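Louro: fotos de ropa de cama y objetos pequeños sobre la cama

Contenido

El conjunto reúne 287 fotos de dormitorios con la cama como fondo: colchas, telas acolchadas, fundas y los objetos que se dejan encima. Se usa para etiquetar estampados y para separar un objeto oscuro de la tela que tiene debajo. Todas las imágenes son de Lustaddale, salvo las 61 de la carpeta ulbridge, que llegaron en diciembre y siguen otra numeración.

Estructura

fotos/ imágenes originales, sin recortar
etiquetas/ un archivo de texto por imagen
notas.txt dudas y correcciones pendientes

Campos de cada etiqueta

tela: color y dibujo principal (zigzag, cuadrícula, rombos, liso)
objeto: nombre corto en minúsculas; si no está claro, "prenda_o_tela"
cierre: sí, no, no se ve
pliegues: pocos, muchos

Cuando una colcha tiene varias zonas se anota cada una por separado, de izquierda a derecha. El beige y el gris claro se confunden a menudo; en caso de duda manda la lista de colores de Hongmei Yu.

Muestra

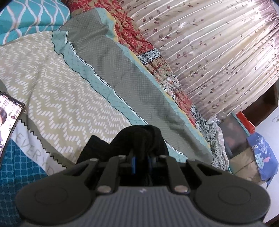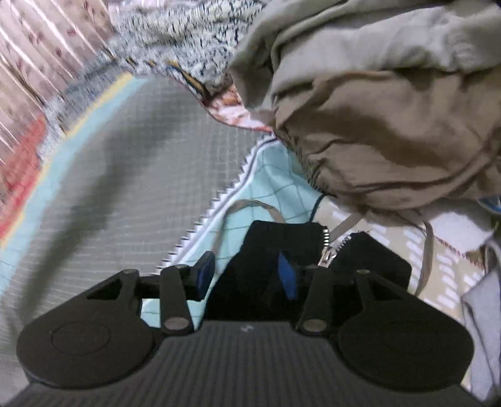

Primera: bulto negro sobre colcha estampada, cierre "no se ve". Segunda: estuche negro de cremallera junto a tela acolchada en rombos, cierre "sí".

Límites conocidos

Los objetos negros están mal repartidos: abundan en Lustaddale y casi faltan en ulbridge. El campo pliegues depende mucho de quien etiqueta. Matúš Michalík y Nusrat Rind repasaron juntos 100 imágenes y dejaron sus desacuerdos en notas.txt. El resto tiene una sola revisión.

Las etiquetas no recogen el tamaño de la cama ni el material de las telas.

Cambios

27 de agosto: se unifica "neceser" y "estuche" en "estuche". Se corrigen los nombres con tilde, que fallaban al cargar con Misis.

Contacto: Obadia Barasa (etiquetas), Elibariki Shirima (archivos)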